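Lista: operaciones-turno
Asunto: Re: Preparación de pedidos en Tarkasthorpe, reparto de tareas
De: Ona Vasiliauskas
Fecha: 15 Apr 2026

Tsung-han Tai escribió:
> En el puesto 2 el brazo ya mete producto en la bolsa de tela sin
> intervención. Mi duda es qué queda asignado a la persona del puesto
> y con qué código se imputa. En Pelline lo cargan todo como
> supervisión y no me parece correcto.
> Falta también decidir quién firma el pedido cuando lleva fruta.

Tsung-han:

De acuerdo en lo de Pelline. La supervisión supone mirar y detener; lo que se hace en el puesto incluye además abrir la bolsa, colocar las asas, reponer estantes y revisar el contenido antes del cierre. Propongo dos códigos separados, uno para atención del brazo y otro para preparación manual, con cambio de código en el terminal cada vez que se pase de una tarea a otra.

Las asas siguen siendo el punto débil. Si quedan por delante de la boca de la bolsa, la pinza trabaja muy cerca de ellas y el riesgo de enganche sube. La instrucción vigente dice "asas hacia fuera" sin más; hay que redactarla de nuevo con la posición exacta.

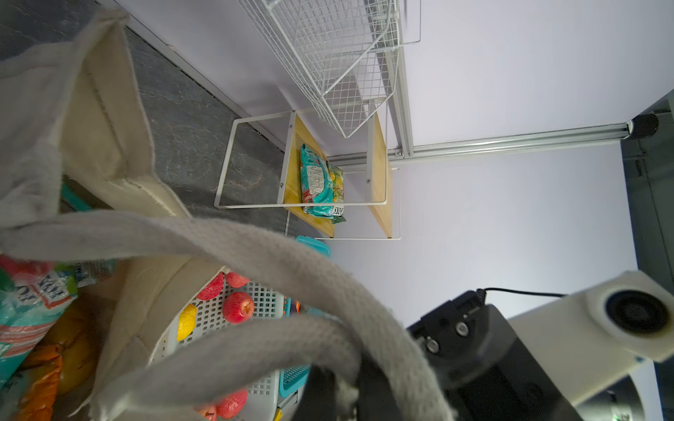
En cuanto a la firma, mantendría a la persona del puesto como responsable de todo pedido con fruta. El brazo no valora golpes ni madurez, y las manzanas no deberían quedar debajo de los envases. Esto exige tiempo asignado. Con el objetivo actual de 300 pedidos por turno no lo hay, y pido que se revise antes de extender el sistema a la línea de Mazandarani.

Del lote de prueba de 3024 pedidos tenemos revisados a mano 100. No sirve para fijar plantilla. Hasta completar la revisión, ningún cambio de categoría ni de horario.

La formación de Pruvico cubre arranque, parada y rearme. No cubre el desenganche de una bolsa con el brazo detenido, que es lo que más consulta la gente del turno de tarde. Lo he pedido por escrito, sin respuesta todavía.

Envíame el borrador de los códigos cuando lo tengas y lo paso a nóminas.

Ona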